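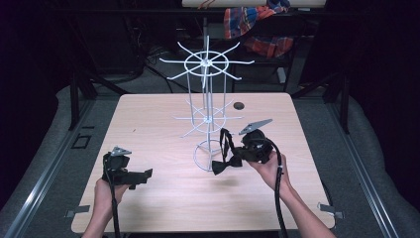
Bow ties on a carousel tie rack — how do you keep them from sliding off?

Asked in Closets & Clothing Storage

I sing in a community chorus and over the years I've ended up with way more bow ties than any normal person needs. They used to live in a shoebox, which meant that before every concert I was untangling a knot of elastic and little metal clips at 5 p.m. with my shirt half buttoned. So I bought a wire carousel rack, the white countertop kind with a ring of hooks up top and a second smaller ring lower down, and I've been trying to get everything onto it.

Regular neckties would be no problem, I think. You fold them over and they stay. Bow ties are a whole other thing! The pre-tied ones on a neck strap are heavy at the bow and have almost no weight anywhere else, so if I hook the strap closed and drop the loop over a hook, the bow swings down and ends up facing the stem, or it drags the whole loop toward the end of the arm. I give the rack a spin and two or three of them go flying. The self-tie ones just slither off, especially the satin.

What I've tried so far: hanging by the clip (the clip pops open), hanging by the bow itself (it leaves a dent in the knot), and looping the strap twice around the hook, which does hold but then I'm back to untangling. I also don't know whether to put them on the top wheel or the lower one. On top they hang down into the lower tier and get caught in it.

The rack sits on a pale wood table in my spare room, the kind of top with the wavy grain running all the way across, and I'd like to keep it there and not move everything into the closet.

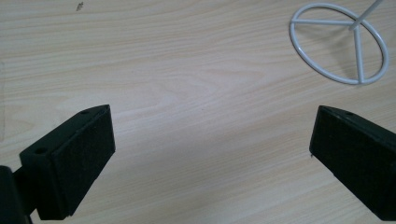
The table is the other half of my question, I guess. The wire base slides on it every time I turn the rack, and I'm worried it's going to scratch the finish. I don't want to glue anything down. Is there something I can put under the ring that doesn't look terrible?

I'd rather not buy a different rack if I can help it. This one came from Braltar and I already threw out the box.

3 answers

Answer 1 (marked helpful by the person who asked)

Oh, I have been through this exact thing, except with my husband's ties from when he worked banquets. A few things that fixed it for us:

Shorten the straps before you hang them. Most of the adjustable ones have a slider, and if you pull it in to the smallest size the loop is short enough that the bow hangs right under the hook and doesn't have room to swing. You do have to let it back out when you wear it, so write your neck size on a bit of masking tape and stick it inside the strap or you'll be guessing every time.

For the slippery ones, get the tiny clear hair elastics, the kind that come in a bag of 1,000 at the drugstore. Wrap one around each hook three or four times near where you want the strap to sit. It makes a little bump and the strap stops there. You can't see them unless you're looking, and they peel right off when they get brittle (mine go about a year).

As for top or bottom, I'd put the strapped ones on the lower ring and the self-tie ones folded in half on the top. I know that sounds backward because the self-tie ones are longer, but folded over they're flat and slip down between the lower arms without catching. The bows are what catch. If your lower ring is too close to the table for the bows to hang free, skip every other hook on top and turn things so the bows drop into the gaps.

Also load it evenly! Put one on, then put the next one on straight across from it. Ours got lopsided and went over onto the dresser more than once before I figured that out.

For the base, shelf liner. Not the sticky kind, the rubbery mesh kind. Set the rack on it, trace around the base with a pencil, and cut just inside the line so it's hidden. I used some Prostley liner that was left over from the kitchen drawers. The one thing I'd watch is that cheap rubber liner can leave a mark on some wood finishes if it sits for months, so try a scrap on the underside of the table first. Or put a circle of felt between the liner and the wood, but then it slides a bit again, so it's kind of a trade.

Answer 2

Just get a drawer divider. I never understood those racks. Everything on them gets dusty.

Answer 3

I do costumes for a small theater and we have 55 bow ties, which is a ridiculous number until you do a show with a waiter chorus. I agree with most of the first answer, but I'd go easy on leaving the straps cinched tight if they have elastic in them. The plain fabric ones are fine. Elastic that's kept stretched or bent sharply over a wire gets tired, and then the bow droops on your collar, and there's no fixing that except sewing in a new piece.

What we do is hang them open. Unhook the strap, fold it behind the bow so both ends are even, and hold the fold onto the hook with a mini clothespin. The little wooden craft ones work but they can be rough, so I check them with a fingernail and toss the splintery ones. Padded clips are nicer. I've had good luck with Stander clips and I'm sure there are others. Wherever you clip, clip the strap and leave the bow alone — a dented knot in satin will sometimes steam out and sometimes it won't.

If you do already have a dent, hold the bow over a kettle for a few seconds, keep your fingers well back, and then poke the knot round again with the eraser end of a pencil. Let it cool before you hang it up. I would try this on one you don't love first.

About the sliding: are you spinning it by the hooks? I used to grab whichever arm was closest and the whole thing walked across the counter. If you hold the stem near the bottom with one hand and turn with the other, it stays put a lot better. We also have four clear bumper dots under ours, the kind for cabinet doors. On a round wire base you need to squash them on pretty hard because there isn't much flat surface for the glue to grab. One of ours falls off every few months and gets replaced.

And the dust thing in the other answer is true, I'll admit. We drop an old pillowcase over ours between shows. It looks like a ghost but the black ones stay black.

Comment from the person who asked

Thank you both!! (And thanks for the drawer idea too, but all my drawers are full of sheet music.) I did the hair elastics on Wednesday and nothing has flown off yet. Going to try the clips for the elastic ones, since I think that's why my favorite has gone droopy. Still deciding between the liner and the bumpers. I have some liner in the garage but it's bright green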